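Last updated 10 September 2018. The old version of this page recommended a different fold, and I have had letters.

# How to fold a sock so it stays folded

You already know how to ball socks. You take two, you jam one cuff over the other, you throw the result into a drawer and you go on with your life. I did this for thirty-one years and the drawer never once complained.

What changed was the elastic. Balling a pair stretches one cuff around the bulk of both socks and leaves it there until you next wear them, and the one on the outside always goes slack first. So you end up with one sock that stays up and one that visits your ankle by lunchtime. My neighbor Roscoe Kincaid calls this "character." Roscoe also owns a single belt.

The fold below is flat, takes a few seconds a pair once your hands know it, and puts no strain on anything except your self-image.

## What you need

- Socks, clean and completely dry. Damp cotton folded tight smells like a boathouse in two days.
- A flat surface bigger than the sock. A table is good. A bed works badly, for reasons I'll get to.
- A drawer with some height to it. Mine is the top one of an Ullness chest, and it takes a folded pair standing on edge with room for fingers.
- Optional: a shallow box or two to divide the drawer. Shoebox lids are fine. I bought a Brollo divider set in August and it does exactly what the shoebox lids did, in beige.

## Sort first, and be ruthless

Dump everything out. All of it, including whatever lives at the back. I came up with 317 individual socks the first time, which is an odd number, and I'd like you to think about that as long as I did.

Pair what you can. Put the singles in a bag and write a date on the bag. If a partner hasn't turned up in a month, the sock becomes a duster. Do not open the bag to "just check" before then. After the pairing and the dusters and one difficult evening with the novelty socks, I was down to 299, and yes, that's still odd. There's a gray one I like.

Throw out anything with a hole you can get a toe through. Heels worn to a see-through mesh count as holes. You're not going to darn them. You might, I suppose. Craig Hepburn darns his, and they're lovely, and he's been working on the same pair since spring.

## Step 1: Lay the first sock flat

Put it on the table and get it straight before you do anything else. Most bad folding is good folding done to a crooked sock.

For a crew or dress sock you have a choice of heel up or heel to the side. Go with heel up if the sock is thin, so the extra fabric lies down in the middle and gets hidden. Go with heel to the side if it's a thick wool thing, and just let the heel stick out. You'll tuck it in later.

Smooth from the middle toward the ends with the flat of your hand. Hold the top edge down with your other hand while you do it or the whole sock will come along for the ride. This is where the bed lets you down: the sock sinks in, the blanket grabs it, and you smooth the blanket. 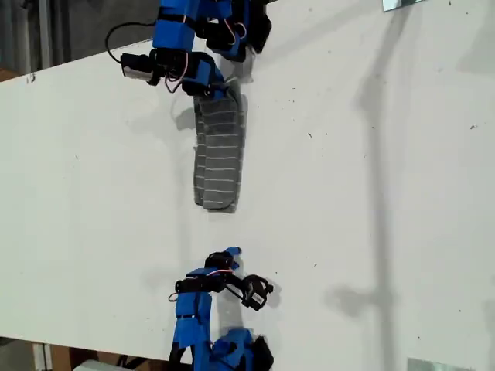 *Striped sock laid out lengthwise on a white table. There's still a small crease down the right side, and one end is a bit bunched.*

Stripes are your friend at this stage. If they run straight across, the sock is straight. If they lean, the leg has twisted, and you should pick the sock up by the cuff, give it a shake and put it down again. Plain black socks give you no help whatever, and I suggest learning on something with a pattern.

A little wrinkling is all right. You're after a long, even strip, and a crease here and there will vanish in the fold. I used to chase every last one. It's a good way to spend a whole movie on four pairs.

## Step 2: Put the second sock on top

Same direction, heel matched to heel, toe on toe. If one is longer than the other (it will be, eventually, however they started out) line up the toes and let the cuffs disagree.

Smooth again, with less enthusiasm. You now have two layers, and pressing hard makes the top one creep.

If you used the heel-to-the-side method, fold both heels in together now so that the long edges are more or less straight.

## Step 3: Fold in the toe

Bring the toes up to a third of the way along the sock. Press. Then bring the cuff end down until it nearly meets the toe end, leaving a gap as wide as your thumb.

The gap matters more than it looks. Without it there's no slack for the next part, and you get a packet that springs open like a cheap umbrella.

## Step 4: Tuck

Open the cuff of the top sock a little and slide the toe end inside it. Only the tip has to go in. You're closing an envelope here, and if you're stretching the cuff you've gone too far and are, spiritually, balling your socks again.

Square up the corners. You should have a flat packet that can be picked up by one end without unrolling. Test one. If it flops open, the tuck was too shallow. If it bulges, the gap in Step 3 was too small.

## Short socks

Ankle socks don't have the length for thirds. Stack the pair, fold it in half, tuck the toes into the cuff and call it done. No-show liners I don't fold at all. They go in a shoebox lid in a heap, where they seem happy.

## Thick socks

Hiking socks will do all of the above but come out the size of a paperback. Fold in half once, skip the tuck, and lean them against the side of the drawer where they can't go anywhere. Yu-ting Wei wrote to say she rolls hers from the toe and holds each roll upright between its neighbors. I tried it and it works very well if the drawer is full. In a half-empty drawer they all relax at once overnight.

## Filling the drawer

Stand the packets on edge, folded side up, in rows from front to back. You'll see every pair at once, and you'll find out that you own mostly gray.

Don't pack them tight. If you have to pull, you'll drag up the pair on either side, and that's how the drawer goes back to being a heap. Leave about 2 fingers of space at the end of each row.

Fresh laundry goes in at the back, and you take from the front. Otherwise you wear the same five pairs until they die while the rest stay like new.

## Questions I've been sent

**Do I have to do this with gym socks?** No. Mortimer Ambrose asked on behalf of his three sons, and I think we both know how that was going to end.

**Won't the tuck stretch the cuff too?** A bit, if you shove. The tip of a folded toe shouldn't pull it much. Mine have held up well.

**What about tights?** Different page. I'm working up to it.

**My socks won't lie flat at all.** They may be inside out, with the seam bunching up at the toe. Turn them and try again. Compression socks won't lie flat for anyone, so fold those in half and back away.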